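Robots Learn to Take Apart Desktop PCs From Wrist Camera Alone, Erkley Group Says

October
By the Erkley newsroom

A research group at Erkley has published results on a robot arm that removes parts from used desktop computers with only a small camera at its wrist to guide it. The method, called Rana, does without the overhead cameras and 3D scanners that earlier systems relied on. In tests it finished 15 percent more of its assigned steps than the group's previous setup, which used a fixed camera above the bench.

The group works on recycling of office electronics. Most old desktops are still opened by hand, and the parts worth keeping, such as memory and drives, are pulled before the rest goes to a shredder. The work is slow, and it's hard to automate because few two machines on the line are the same. Cables get in the way, cases open from different sides, and a release tab can be a different color and shape on every model.

Fixed cameras have trouble with this kind of job. Once the arm reaches into the case, it blocks the view of the very part it is supposed to grip. A wrist camera moves in with the gripper and keeps the part in sight for longer, but it has its own problem. Much of what it sees is the gripper itself.

Rana deals with this by learning the outline of the gripper first. Before any training on computers, the arm opens and closes its fingers over a plain mat while the software records which parts of the view belong to the tool in each position. Later, when the arm is inside a case, those areas are marked as tool, and the software works out where the fingertips are in relation to the boards and cables behind them.

Inside a desktop case, the view from the wrist takes in the motherboard and its memory slots, a blue SATA cable and a drive cage with light blue tabs, with the black links of the gripper covering a large share of it. 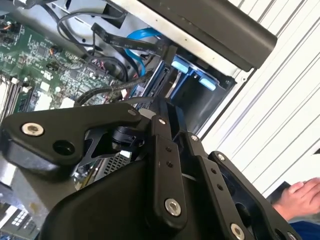 What the tests covered

The group ran 100 trials on desktop cases supplied by Ullier, a company that collects retired office equipment. Each trial had up to 4 steps: push loose cables aside, unplug a data cable, release a drive caddy and slide the caddy out. A person stayed at the bench during all of the trials and could stop the arm at any time.

Moving cables gave the best results. The arm was also fairly dependable at releasing caddies when the tabs stood out from the metal around them. It did worst at unplugging data cables. The plugs are small, and some have a catch that must be pressed while pulling. In several trials the gripper closed on the cable a short way behind the plug and pulled at an angle, and the software ended the attempt when the measured force passed its limit.

Flat black cables were another weak point. Against a dark drive cage the software sometimes took them for part of the cage and planned a path straight through them. The authors say that a second look from a slightly different wrist angle fixed most of these errors, at the cost of 3 extra seconds per step.

Training took less data than the group had expected. The software learned from recordings of people guiding the arm by hand through each step, and adding more recordings of the same case model made little difference after a point. Adding new case models helped a good deal more — a result the authors say should matter to anyone planning a similar collection.

The paper is careful about how far the results go. All of the cases had already been opened before the arm started, and none had the dust or bent metal that is common in equipment coming off a truck. Speed is also an issue. A trained worker still clears a case much faster than the arm does.

The next round of work will add screws and memory modules. The group has begun fitting the arm with a tool changer made by Zindow so that it can switch between the gripper and a screwdriver without help, and it plans to run trials at an Ullier sorting site once the changer has been tested in the lab.

The Rana software and part of the recordings will be released with the final version of the paper.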